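家庭物品整理 第四讲讲义
首饰:摊开、分组、存放,以及几条站不太住脚的建议
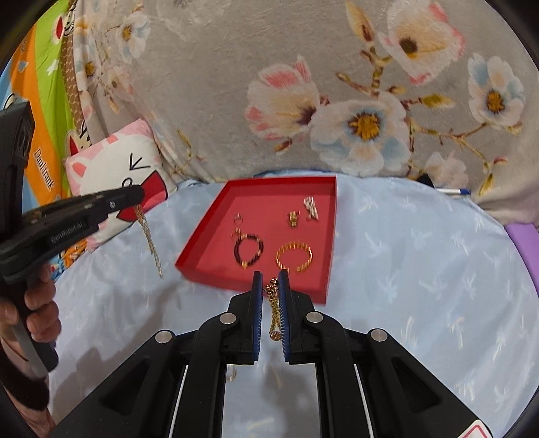

图4-1 床上摊放首饰用的红色浅托盘。手链坠着一枚小圆牌,旁边是一条长项链。

授课:Bríd Dolan
地点:Kondville 社区学堂,二楼教室
课前请读完第一节和第二节。第五节的作业周五交。

一、先说本讲不讲什么

上一讲讲抽屉的时候,有几位同学课后来问,首饰能不能也用“只留下让你心动的”那个办法处理。我的看法是不太能。首饰很少有不让人心动的,小、亮、又往往是别人送的,拿在手里谁都舍不得。用心动与否来筛首饰,筛完的结果通常和筛之前差不多,只是多花了一个下午。所以本讲不谈取舍的哲学,只谈三件具体的事:怎么把东西摊开看清楚,怎么分组,分完放在哪里。

另外,本讲不教估价。网上有不少“三步辨真金”的短文,什么咬一下、用磁铁吸一下、在瓷砖背面划一下。磁铁不吸,只能说明这件东西里没有多少铁磁性材料,黄铜也不吸,铝也不吸,锌合金也不吸。反过来,有些真金首饰的搭扣里装了钢制小弹簧,磁铁靠近时会有一点反应,有人因此把好东西当成假货收进了杂物袋。瓷砖那一招会在首饰上留下划痕,咬就更不必说了。想知道材质,拿去给有资质的检测机构或首饰师傅看。本讲义里凡是写“金色”的地方,指的就是颜色,不含别的意思。看照片更看不出材质,图4-1里那些金色的件,我也只能说到金色为止。

二、摊开

2.1 地点

多数教材建议在桌上做。我不反对桌子,不过桌面硬、滑,圆珠和小圈一碰就滚,滚到地上以后往哪里弹,全凭运气。床上也可以做,床面软,东西掉了不响也不弹,缺点是容易陷进褶皱里。图4-1用的就是床,底下是浅蓝色带白色叶纹的床罩,看得见皱。印花和褶皱对找东西都不友好,一根细链子落在叶纹上,要弯腰凑近才认得出来。因此在床上做,必须加一个容器。

2.2 容器

容器要浅,要有边。浅,是为了一眼看到底;有边,是为了让珠子和戒指待在里面。图中这只托盘是红色的,四边立起,金色件放进去对比还算清楚。

有学员问颜色重不重要。我见过一份收纳手册,花了两页论证首饰盘必须用黑色绒面,理由是“专业”。珠宝柜台用深色绒面,是为了卖东西,让石头显得更亮。我们的目的是看清楚搭扣松没松、链子打没打结,和卖东西是两回事。绒面还会勾爪镶的爪子,会沾毛,掉下来的小米珠嵌在绒里很难发现。一个干净的、和首饰颜色差得开的浅盘就够用。家里有烤盘就用烤盘,垫一张白纸。深红色的珠子放在红盘里,差别自然小一些,图中那条深红珠子的手链就是这样,靠着中间的金色配件才比较好认。盘子颜色没有万能的,换一张纸垫着,问题就没了。

2.3 数量

不要一次全倒出来。我知道很多教程第一步就是“把所有首饰倒在床上”,拍出来很壮观,看视频的人也喜欢。可是倒出来的一瞬间,原本没缠在一起的链子也缠上了,单只耳环和它的另一半从此分居。我的要求很简单:每次取一小把,看完,归组,再取下一把。图4-1的托盘里只放了很少几件,彼此不挨着,这个密度可以参考。

2.4 链子的拿法

细链最怕横着拖。拿的时候提起一头,让它自己垂下来,结和拧转在垂直状态下最容易看见。长项链可以对折成双股垂着检查,图中那条长项链就是松松地成双股垂着的。手链先找搭扣,再看坠子。坠子和链身之间的小圈是最先磨穿的地方,很多人丢了坠子,还以为是搭扣坏了。

解结的时候,网上常见的建议是撒爽身粉或者滴橄榄油。油确实有润滑作用,但事后要洗,而多孔的材料(珍珠、绿松石、蜜蜡之类)沾了油可能变色,洗也洗不回来。爽身粉我试过,粉进了链节的缝,刷了一个晚上。我现在的做法是放在白纸上,用两根细针从结的中间往外挑,不拉两头。慢一点。解不开就先放进单独的小袋,换一天再来,心烦的时候解结,多半是越拉越紧。

三、分组

3.1 常见的分法和它们的毛病

按材质分。听上去最合理,做起来最难,前提是你知道每件是什么材质,而多数人不知道。没有印记的、印记磨没了的、印记本身就可疑的,占了家里首饰的很大一块。把925印记当成铁证也不妥,印记是人打上去的。

按颜色分。好看,拍照尤其好看。早上找东西的时候不太管用,你想的是“那条长的”,很少会想“暖色调的第三格”。

按场合分。Graziella Bassi 在她那份讲义里极力推荐这一种:上班、聚会、日常、纪念。我和她为此争过几次。“纪念”一格总是最后最满的一格,凡是不戴又舍不得的全进去了,等于换了个名字的杂物盒。她认为满了就该再细分,我认为再细分只是把杂物盒变成了几个杂物盒。这个问题留给大家自己判断。

按形状和脆弱程度分。本课采用这一种。理由不复杂:损坏多半发生在存放的时候,硬的磨软的,尖的勾细的。先把会互相伤害的分开,其余的随意。

3.2 本课的分组表

链类:项链、细手链。会缠,单独放,搭扣扣上。
硬圈类:手镯、开口镯、戒指。会压,会磨别人,自己一般不怕压。开口镯不要为了省地方反复掰,金属会疲劳。
珠串类:怕拉扯,怕挂着。弹力线的尤其不要长期挂着,自重会把线拉松。平放。
小件类:单独的吊坠、牌子、备用搭扣、单只耳环。最容易丢,放带盖的小盒或封口袋。
带针带夹类:胸针、发夹。针尖要收好,不与链类同格。

对照图4-1做一遍练习。开口镯归硬圈,小戒指也归硬圈,深红珠子的手链归珠串,那一小块长方形的金色坠牌归小件。右上那件银色带粉色的,我从照片上判断不了是胸针还是发夹,两种都归最后一组,所以不影响。这也是我偏爱这种分法的原因之一,认不准的东西照样有地方去。若按场合分,先得吵清楚它是别在衣服上还是别在头发上。

课堂上常有人问:手链带坠子,算链还是算小件?算链。坠子还连在链上,就跟着链走。掉下来了再算小件,并且和它的链子装在同一个袋里,袋上写明。许多人把掉下来的坠子另外收着,过两年谁也想不起它从哪里来。

四、存放

4.1 关于“防氧化”

银变黑,主要是和空气里的含硫气体反应生成硫化银,严格讲叫硫化更合适。明白了这一点,有些产品的说法就值得多看一眼。真正有帮助的办法很朴素:密封小袋,挤掉空气,远离橡皮筋、羊毛和来路不明的纸盒。防变色纸条是有用的,它会耗尽,要换,包装上常常把这句话印得很小。

浴室不是放首饰的地方。潮气是一层原因,掉进下水口是另一层。

镀层类首饰没有什么神奇的养护法。镀层是有厚度的,磨一点少一点。任何擦拭膏都含磨料,牙膏也是。用牙膏擦镀金件,你擦下来的就是你想保住的那一层。日常用软布轻轻抹掉汗和油就行。

珍珠和有机材料类不要长年密封在干燥剂旁边,太干可能开裂。所以“全部首饰一律密封加干燥剂”这种建议,我建议大家划掉。

4.2 关于收纳产品

讲义的这一部分每年都要改,因为每年都有新盒子。上学期 Jarlath Scanlon 带了一只 Jilteo 的多层首饰盒来班上,90 格。我们全班试着装了一遍。格子很多,格子也很小,开口镯放不进去,长项链得绕起来塞,塞进去之后和在盒子里打结没有区别。装得最顺的是耳钉。如果你只有耳钉,而且有很多耳钉,它不错。

Geltberg 的那只壁挂镜柜也有人问。挂链子确实不缠,拿取也方便,前提是墙面吃得住,挂钩间距够宽。我的疑问是它把珠串也设计成挂着的,3.2里已经说过为什么不好。

我对所有这类产品的态度是:先分完组,放进家里现有的小盒小袋里用一个月,再决定买不买。多数人用完一个月就不想买了。也有人还是想买,那就买,至少这时候知道自己要多深的格子。

4.3 便宜的办法

细链穿过一截吸管,扣上搭扣,不会缠。吸管太软会折,剪短一些。
冰格可以放戒指和耳钉,无盖,要放进抽屉里才防灰。
封口小袋写标签,标签贴在袋外。有人喜欢把纸条放在袋里,油墨蹭到首饰上不好清理。
胸针别在一块毛毡上,平放。羊毛毡与银饰不要放在一起,化纤毡可以。

4.4 清单

要不要列清单,我的意见和大部分教材不同。教材说每件都要拍照、编号、写来历。Maeve Kavanagh 上一期真的照做了,编到 276 号,表格做得很漂亮,之后再没打开过。她自己在课上说的,我征得同意写在这里。

清单对三种情况有用:要投保,要分给家里人,要记录哪件送修了。没有这三种情况的,每组拍一张照片足够。拍的时候把东西放在浅盘里,彼此分开,和图4-1差不多就行,背景花一点也无妨。要投保的,请先问清楚对方要什么材料,有的要发票,有的要鉴定书,照片本身常常不算数。

五、作业

计时 60 分钟,到点就停,没做完的原样收好。时间到了还在床上翻首饰的人,最后常常是把东西一股脑推回盒子里。

第一步,准备一只有边的浅盘。写下盘子的颜色,以及哪一类首饰在里面最难看清。
第二步,每次取一小把,按3.2的表归组。认不出的也要归组,在旁边打问号。
第三步,检查链类的搭扣和连接小圈,把有问题的单独装袋,写上毛病,例如“扣不紧”“圈有缝”。只写“坏了”的退回重写。
第四步,选一条你在网上看到的首饰收纳或清洁建议,写半页,说明你信不信、凭什么。抄产品页面上的话不算理由。写“试过有用”的,请写清楚在什么东西上试的,试了多久,有没有另外一件没用这个办法的拿来比。

第四步占分最多。去年 Bláthnaid Ó Briain 写的是铝箔加小苏打洗银,她用两只成对的耳环,一只洗一只不洗,结论是黑色确实退得快,刻花凹处原本留着的做旧暗色也一起没了,她不喜欢。这种写法我给高分,哪怕我对她的水温记录还有意见。

六、阅读材料

Ní Bhriain 的《小物存放》第二章,放在学堂阅览架上,不外借。搭扣那几页插图清楚,值得看。第三章讲清洁,其中用热水浸泡的那一段请跳过,书里没有提胶粘的石头遇热会松,镶嵌件照做要出事。

四月的旧版讲义里有一张“首饰寿命表”,说一件镀金手链可以戴 3,000 次。我后来查不到这个数字的出处,已经删去。手上还有旧版的同学请自行划掉,谁要是知道它最早从哪里来的,请告诉我。

下一讲:衣架与挂杆。请带一个你家里最占地方的衣架。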